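Robotics | Kit on trial
1 min read

Two weeks in with the Hetent hand-held gripper from Garside. We paid for 2 sets and use them 40 minutes at a stretch. No wrist ache so far. 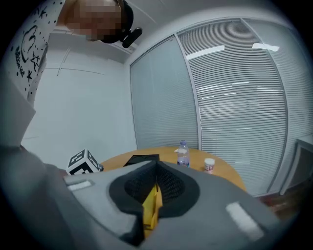

Setup is the slow part – 45 minutes the first time. Joanne Fothergill does it quicker than me. The marker cube stays out on the round table with the bottle while we work.

Finger pads grip well. Manual is poor. I'd still buy it.

© Callum Entwistle | Contact | Back to top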